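Winari Compact Kitchen Storage Study
Progress report to the Guthrie Fund
Prepared by Tsutomu Kobori, project lead
September 12, 2018

1. Period covered

This report covers work from the start of May to the end of August. It follows the outline agreed in the grant letter: status by work item, changes to the plan, spending, and work for the next period. Items closed in the previous report are not repeated.

2. Status in brief

The household survey is closed. The handle sorting is complete for drawers and nearly complete for appliance doors. The tabletop layouts have been drawn up and the first of them is in use. The storage guide has a full outline and two finished chapters. The load checks on drawer runners are late, for the reasons given in section 5.

3. Household survey (work item A)

The survey asked tenants in the Hiltelthorpe blocks what they keep on the counter, what they keep in the nearest drawer, and which handles they find hard to use. We sent out 532 forms. Of these, 236 came back, and 119 of the returned forms included the optional floor sketch. The sketches vary a good deal in quality. Those without a scale were kept for the written remarks only.

The main points for the storage guide are as follows.

Counter depth is the most common complaint. Tenants place small appliances in front of drawer units or beside them, and the appliance then limits how far the drawer can open or how a hand can reach the pull. The original form had no question on this. It came up in the free remarks often enough that we coded it as a separate heading.

Plates in daily use tend to stay out. Several tenants wrote that the cupboard for plates is above head height, so one or two are left on the work surface between meals. The guide will treat the plate as a permanent counter object and give it a place in each layout.

Bar handles were preferred to knobs by tenants who reported stiffness in the fingers. Tenants without such trouble had no clear preference. Recessed pulls were the least liked, mainly on cleaning grounds.

The coded returns are held in one spreadsheet with names and unit numbers removed. A copy is available to the Fund on request.

4. Handle sorting (work item B)

The sorting scheme uses four headings: shape, mounting direction, clearance behind the handle, and contrast with the face it is mounted on. The last heading was added in this period after two readers of the draft asked for it. A dark bar on light wood is easy to find in a dim kitchen. A white handle on a white appliance is harder to find, and the remarks in the survey bear this out.

For drawers the scheme is now fixed. For appliance doors there is one open question, which is how to class a handle that stands out from the side of the body instead of the front. Under the present wording it could be placed under either of two headings. A revised wording has been circulated and will be settled at the next project meeting.

Clearance is measured with a stepped gauge made for the project by the Jistcombe workshop. The first gauge had burrs on two of the steps and was sent back. The replacement is satisfactory.

5. Drawer runner checks (work item C)

This item is behind schedule. The runners ordered in May were supplied in the wrong length and had to be returned. The correct parts arrived in the last week of August, too late for the checks to be carried out in this period. The test method has not changed: each drawer is loaded with mixed flatware, opened to its stop and closed again, and the front edge is measured for sag at set intervals.

Because the checks were delayed, the bench time set aside for them was given to work item D. No extra cost resulted. The supplier paid the return carriage.

6. Tabletop layouts (work item D)

The purpose of this item is to reduce the counter arrangements reported in the survey to a small number of standard layouts that can be set up again from a written sheet. Each sheet lists the objects, the surface covering, the direction each handle faces, and the free area to be left between objects.

A plain brown mat was chosen as the surface covering. It is flat and matte, and pale objects stand out against it. A patterned oilcloth was tried first, as being closer to what tenants have at home, but the pattern made it hard to line up objects by eye and it was dropped.

The objects in the first layout are a light oak drawer cabinet with a black metal bar handle, a flat white box that takes the place of a small counter appliance, a round white plate with a shallow rim, and a small flat wooden block. The block is a neutral item. It has no handle and no kitchen use, and its place on the sheet can be taken by any small object a tenant names.

The cabinet is set toward the back with its front face angled to the left, and the appliance box is set in front of it with its handle also on the left. This follows the most frequent arrangement in the sketches, where the larger unit sits behind and the appliance is pushed up to it. The plate is kept to the far side of the mat, clear of both handles. The layout sheet allows the cabinet to stand partly off the mat, as the mat is not deep enough to take the cabinet and leave the required free area in front.
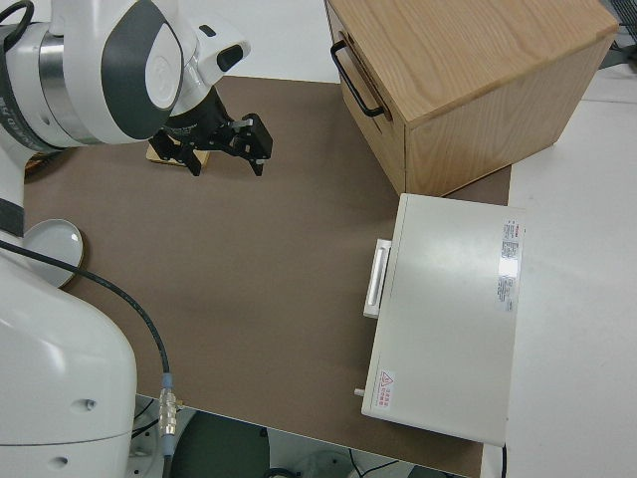
Figure 1. Layout 1: oak drawer cabinet at the back of the mat, white appliance box in front of it, plate at left.

Two changes to the sheet are planned. The first version gives positions from the edges of the mat, and the mat can shift on the table. Later versions will give positions from the table edge. The second change concerns the angle of the cabinet, which is given only in words and should be given as a figure.

Layouts 2 and 3 exist on paper. Layout 2 keeps the same objects and turns the cabinet to face the long edge of the table. Layout 3 moves the appliance box to the opposite side and brings the plate into the middle. Both were checked against the survey sketches and need no further objects to be bought.

7. Storage guide (work item E)

The guide will be a short printed booklet for tenants and housing staff. Chapters on counter objects and on choosing a handle are finished in draft. The chapter on drawer contents depends on the runner checks and has been moved to the end of the writing schedule. Drawings for the finished chapters are in line only. Shaded drawings were considered and set aside on cost.

Plain wording has been used throughout. The term "pull" caused confusion among the trial readers, some of whom took it as an instruction, and it has been replaced with "handle" in all chapters. The survey report keeps the original wording.

8. Changes to the plan

The following changes were made and are reported for approval.

Contrast added as a heading in work item B.
Work item C moved to the next period in full.
Oilcloth removed from work item D and replaced by the brown mat.
Drawer contents chapter moved to last place in work item E.

None of these alters the end date or the total grant.

9. Spending

Spending is within the approved budget under every heading. Postage for the survey was higher than planned, owing to a second mailing to the Hiltelthorpe blocks, and was covered by an underspend on printing. The materials heading shows a credit for the returned runners. The signed statement of accounts is sent under separate cover.

10. Work for the next period

Carry out the runner checks and report the sag measurements.
Settle the wording for side-mounted appliance handles and close work item B.
Reissue the sheet for Layout 1 with table-edge positions and the cabinet angle.
Set up Layouts 2 and 3 from their sheets and record any point where the sheet is unclear.
Complete the drawer contents chapter and send the full draft of the guide to the Fund for comment.

The Fund's approval of the changes in section 8 is requested before the runner checks begin. Questions on the survey data or the accounts should be sent to Tsutomu Kobori at the Winari office.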